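Stastville Finally Has a Fairness Ordinance (and I Was There!)

15 May 2022

I had a whole post half written about my tomatoes, and it will have to wait, because the Stastville town council passed the fairness ordinance this week and I sat through the entire meeting on one of those folding chairs and my back will never forgive me.

If you haven't been following along, the ordinance says you can't be fired, turned down for an apartment or refused service inside town limits for being gay, lesbian, bisexual or transgender. I know. Plenty of people I talked to thought that was already the rule everywhere. My own sister thought so! Some of it is covered by federal law when it comes to jobs, but the smallest employers aren't, and we have an awful lot of small employers here. The bait shop has two people on the payroll and one of them is the owner's mother.

The vote was 4 to 1. I'm not going to pick on the one, who was polite about it and said he thought the county ought to handle this. The county has had years to handle this.

What got it moving was the petition. It started last October on a card table outside Oltmanns, the grocery on Second, and it ended up with 2976 signatures, in a town where you can't get that many people to agree on where to put a stop sign. I signed it holding a bag of ice in the other hand, so if you ever see the original and find a wet, crooked signature, hello, that one's mine.

Darcy Bolger is the one who carried it to the council. She teaches bookkeeping at the adult school over in Saltura, and she reads contracts for fun, and she had gone through the fairness laws in other towns line by line before she ever asked anybody for a signature. When her turn came at the microphone she didn't give a speech. She talked about renting her first place here with her partner, back when they told the landlord they were cousins. They kept that up for 11 years. They had to remember to be cousins at the mailbox, she said, and at the laundry room, and on the Fourth of July. Then she said thank you and sat down, and I was hunting through my purse for a tissue and came up with a gas receipt, which I used.

Public comment went on a long, long time. A retired mail carrier spoke. So did a boy from the high school who was so nervous his paper was rattling, and when he lost his place a woman in the second row called out "take your time, honey," which I don't think is allowed under the rules of order, but the mayor let it go. There were people against it too, and they got their three minutes like everyone else. One man was worried about churches. The town attorney read out the part that exempts them and he said well, all right then, and went back to his seat still not looking too happy. I've known him since our kids were in school together and I was glad he asked, since I'd been wondering about that section myself.

I grew up not far from here, and I had a friend in high school who left the week after graduation and didn't come back for his own father's funeral. We wrote letters for a while - he had beautiful handwriting - and then we didn't, and that was as much my fault as his. I thought about him through most of the meeting. He'd have made a terrible joke about the carpet.

So what happens now? The ordinance takes effect 30 days after the vote. Complaints go to the town clerk's office, on a form they're still working on, and there's a mediation step before anything gets as far as a fine. Landlords and businesses will get a letter explaining it. Darcy told me afterward in the parking lot that the form is the part she's watching, because a law with a bad form might as well be in a drawer.
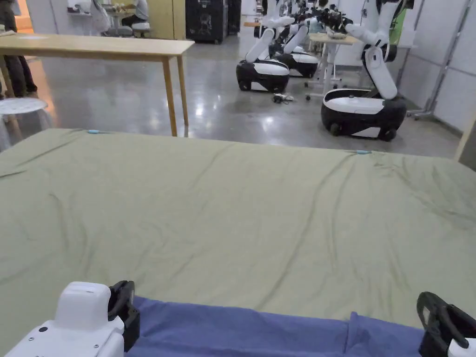
The council also set aside money for a half-day training for town staff, the police included, and that passed without any fuss at all. I'd expected a fight over that one. It went by so fast that I had to ask the man next to me what we'd just voted on (we hadn't voted on anything, he pointed out, we were the audience).

Saltura is supposed to take up something similar before the year is out. Their draft leaves out housing, last I heard, and there's a group over there trying to get it put back in. If you live on that side of the river, please call your council member. You don't have to be eloquent. I called mine last winter and mostly said "um."

There's a get-together to celebrate at the Sivora, in the big room upstairs, and everyone's welcome, whether you signed or not. The fire marshal's limit up there is 184 people, so come early if you want to sit. Bring a dish if you can. I'm making my lemon bars and I'm doubling the recipe after what happened at Easter. The elevator is working again, I checked, and there's parking behind the bank once it closes.

I've also had a few emails from readers asking if it's really their place to turn up at these things when they're straight. I'm straight, and married about as long as anyone I know, and not once has anybody over there looked at me funny for coming. They hand you a cup of punch and ask you to help move tables. If you're a parent whose kid has just told you something and you don't know what to say yet, come anyway. There's a parents' group that meets at the library, 17 people on their mailing list at the moment and they'd love a few more. You can just listen.

Tomatoes tomorrow, if the cutworms leave me anything to write about.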